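Orange (fruit)

I've loved oranges since I was small, so forgive me if this entry runs on a bit. The sweet orange is a citrus fruit, a very old cross between the pomelo and the mandarin, and the tree keeps its leaves all year — handy if you want something green to look at in January! 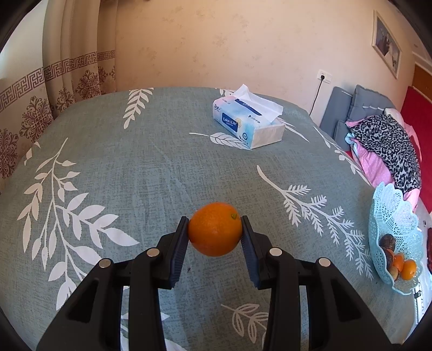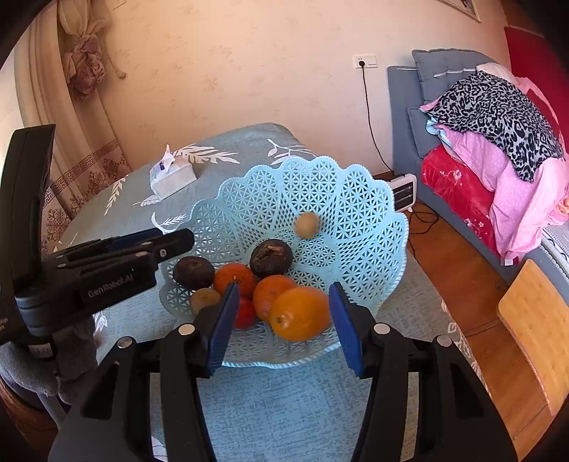
Most of us eat them fresh or squeeze them, but the bitter kind makes the better marmalade (my neighbour Upendo Kaijage has used the same recipe since 1946, and I've never got the whole of it out of her). The peel holds a fragrant oil, used in sweets and soaps. I keep mine at room temperature if they'll be gone in a week, and in the fridge if not. Navels are seedless, so growers have to graft them.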